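Running the Cabinet Station at a Robot Open Day

Last revised 8 July 2018
Maintained by Yeshi Wubshet, Skenton demonstration group

The procedure covers the bottle pickup at the low cabinet as shown at the Skenton open day. It assumes the Degefa controller is installed and the arms have passed their morning check. For the desk station, use the separate sheet. For first-time setup of the arms, read the commissioning notes before going further.

What you need

Robot with both arms and hands fitted
Desk and low cabinet, side by side
A sealed plastic drink bottle, plus a spare of the same shape
Floor tape
Wireless stop and wired stop
Comik logging laptop, on external power
One operator, one floor host

The operator and the floor host are separate jobs. The operator watches the robot and holds the wireless stop. The host talks. If only one person is available, close the station until a second one turns up.

Placing the robot

1. Move the desk and cabinet into position first and leave them there. The taught positions are stored relative to the cabinet, and a shift of a finger's width at the foot of the cabinet will show up at the bottle.

2. Bring the robot in facing the cabinet. The front of the torso should be 690 mm from the cabinet face, measured at floor level. Use a tape measure. The on-screen distance drifts after a warm restart.

3. Lock the base. Try to push it by hand. If it moves, the lock has not seated.

4. Route cables so that neither arm crosses one during a reach. Slack in a loop is acceptable as long as it stays outside the path of the wrist. Move each arm through its full path at crawl speed and watch the slack, not the hand.

5. Tape the visitor line on the floor. It must lie outside the reach of both arms at full extension, including the arm that is parked for this task. Visitors tend to lean, so measure to where a head would be.

Checking the hands

Open and close each hand fully with nothing in it. Listen for a click at the thumb joint. A click on opening is normal on the older hands; a click on closing means a loose finger plate, and the hand should be swapped before the doors open.

Run the reach once with the cabinet empty. The wrist should approach from below and in front, with the fingers clearing the ledge. If a finger touches the ledge, lower the approach height in small steps and repeat. Do not correct it by moving the cabinet (see step 1).

Running the demonstration

1. Load the pickup sequence and set speed to the visitor setting. This caps the arm at walking-toddler pace, and people do find it slow. Leave it.

2. Host brings the group to the line. Four visitors at a time is the limit; more than that and those at the back start working their way around the side of the desk.

3. Operator calls "arms live" and waits for the host to repeat it.

4. Start the sequence. The order is: park, open hand, reach, close, hold. The sequence pauses after the open-hand stage so the host can talk about the fingers. It resumes only on the operator's button.

5. At the hold stage, wait for the Comik log to mark the grasp as good or bad. A bad grasp is released in place. Do not lift it.

6. Return to park. Call "arms safe." Only then does anyone reach in to reset the bottle.

Allow 2 minutes for the reset. With practice it takes less, but hurrying it is how the bottle ends up facing the wrong way. The cap direction is set in the sequence file, so check it against the file and not against memory.

Cabinet station during the open day:
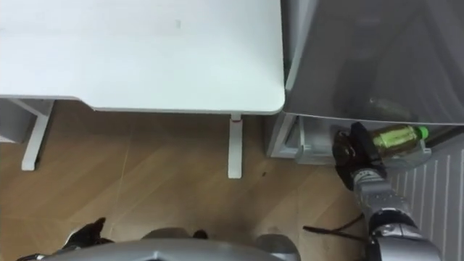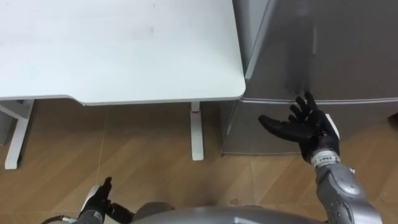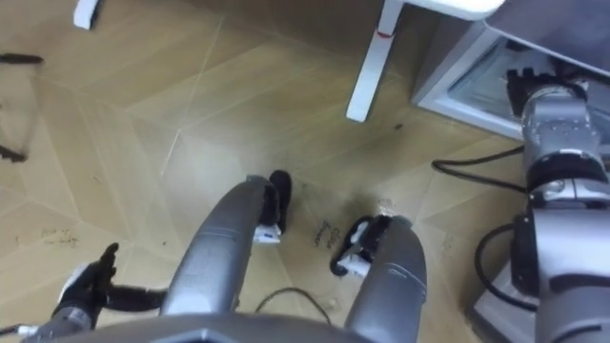
Bezawit Worku asked in a note to the group whether the pause before the reach could be made optional. Her groups kept asking questions during the hold, she wrote, and had little to say while the hand was simply open. She would move the pause to after the grasp and let the host take questions there, with the arm holding position and the operator's thumb on the stop.

The sequence file now has both pauses, and either can be switched off in the station settings. The default is unchanged. If you move the pause to the hold stage, set the hold timer as well, or the hand will relax before the host has finished. Watch motor temperature at the thumb, which climbs during long holds - anything past the amber mark means park the arm and let it rest through the next group.

Faults seen at this station

Hand closes short of the bottle. Usually the base has crept. Measure again at floor level before touching any software.

Hand closes and the bottle rotates. Grip is too high on the body or the finger pads are dusty. Wipe the pads with a damp cloth, dry them, and try again. If it still rotates, use the spare bottle.

Sequence stops at "reach" with no message. The limit on the elbow joint has been hit. This happens when the torso is turned a little toward the desk. Unlock, square up, lock, and repeat the empty reach.

Log shows a gap. The laptop has gone to sleep. The demonstration can continue but the grasps in the gap are lost. Write the start and end times on the paper sheet.

Left arm twitches while the right arm is moving. Stop at once. The parked arm should be disabled in the sequence, and a twitch means it is not. Do not resume until Yetunde Ibrahim or Obsa Ejigu has cleared it.

Logging

Each grasp is one line in the Comik log: time, result, finger currents, comment. The station has 1193 lines to date, counting the June rehearsals, and the comment field is blank on most of them. Fill it in for every bad grasp. "Slipped" is enough if that is what happened, but "slipped, thumb side" saves a lot of guessing later.

Export the log before shutting down the controller. The export button is grayed out once the arms are disabled, and getting the file back after that means a restart.

Closing the station

Park both arms. Call "arms safe" even if the room is quiet. Export the log, disable the arms, press the wired stop, then cut power at the wall. Take the bottle out of the cabinet. Coil the cables loosely by hand and hang them on the Dernumness rack; the last tight coil cracked a connector shell.

Pull up the visitor tape the same evening. It leaves residue if it stays down overnight.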